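Two months with the Destitz two-arm cell

I said in April that I'd write something up once the Destitz kit had been running long enough to have an opinion on. It has now, so here are my notes. I paid full price for mine. The cell kit is 3,784 dollars with both arms, and Destitz has no idea I have a blog.

The box comes with two arms, the base rail, the mounting plates, the posts and a bag of hardware. Walls and floor are up to you. The manual says to allow an afternoon. I needed two, mostly for the cables, which have to be tied along the arms with enough slack that the wrist can turn all the way. The manual gives that one paragraph and no drawing. Farhad Shirazi has the same kit and sent me a list of where he put his ties, and that helped more than the manual did.

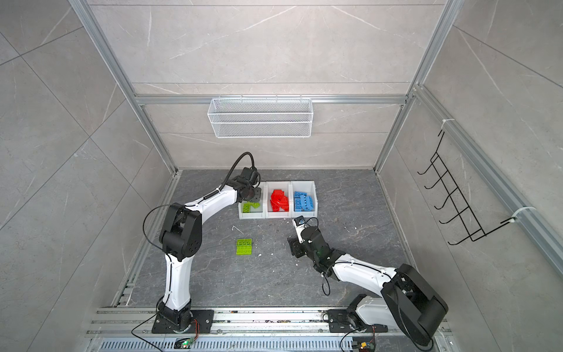 2-minute read

My test job is sorting toy bricks by color into three bins, green, red and light blue. Bricks are cheap and they come in enough shapes to be annoying. Flat plates are the worst. They lie at odd angles on top of each other and the fingers tend to get two or none. Two bricks stuck together are the other problem, and the stock software treats a stacked pair as one brick.

I ran 142 picks with the default settings and kept a tally. The left arm dropped 8. The right arm did a little worse until I redid its calibration, and then I couldn't tell them apart. Calibration takes some getting used to. You jog each arm to a set of points on the floor and confirm them one at a time, and if you bump the rail after that, you start over.

Things I like: the arms are quiet, the base rail is stiff, and you can slide a mounting plate along and bolt it down again without taking anything else apart. The slots also make it easy to hang extra stuff inside the cell. I have a wire basket on the back rail and a small rack zip-tied on the right.

Things I don't like: the small circuit boards have no covers, and the software forgets your speed settings when you update it. I wrote to support about the second one. Cinzia Caputo answered the next morning and said a fix is planned - she didn't say when.

Would I buy it again? For learning to get two arms working in one space, yes. If you only need one arm, the single version from Ukside is some 2,000 dollars cheaper and uses the same kind of rail.

Next I'm going to try having one arm hold a brick while the other presses a second one onto it. I'll post the settings if I get any worth sharing.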